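Shrinkage on cotton fleece, cold wash vs. warm

Forum: Laundry and Fabric Care

lasterlane
Wednesday, 7:42 pm
I have a lot of gray sweats and they all end up short in the length after a few months. Cold wash, medium dry, 42 minutes. Width stays the same. Is it the dryer or the fabric?
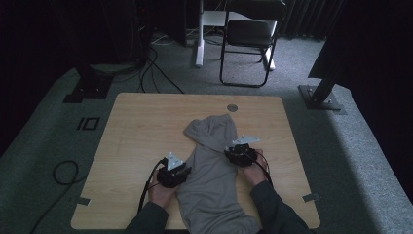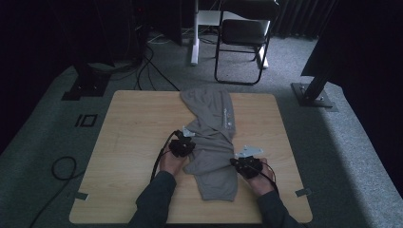

Gray stuff on the table, partly folded.

Obi_wash
Dryer. Cotton fleece shrinks lengthwise because the knit gets stretched that way at the mill and relaxes with heat and tumbling. Take it out damp and lay it flat.

pondano14
I don't agree that it's only the dryer. I hang everything and my Jidard crewnecks still lost length in the first two washes. After that they stopped. If yours keep going for months, check the fiber label.

lasterlane
Label says 80/20 cotton poly on most of them. A couple are all cotton and those are the worst.

Obi_wash
pondano14, first-wash shrinkage is a separate thing. Water alone will do that. Months of it is heat.

pondano14
Or it's agitation. I had an old top loader that wrecked everything on cold. Switched to a front loader, same detergent, same line in the basement, and the problem went away.

Obi_wash
Fair, agitation counts. I'd still change the dryer setting first since it costs nothing.

hemline_h
You can get some of it back. Soak in lukewarm water with a little hair conditioner, press out the water in a towel, then pull it gently to length and dry flat. Worked on a 200 dollar sweatshirt I had written off — not all the way, but wearable.

pondano14
It goes right back the next time you tumble it.

hemline_h
So don't tumble it.

lasterlane
Going to try low heat on half the pile and flat drying on the rest. Will post in August if I remember.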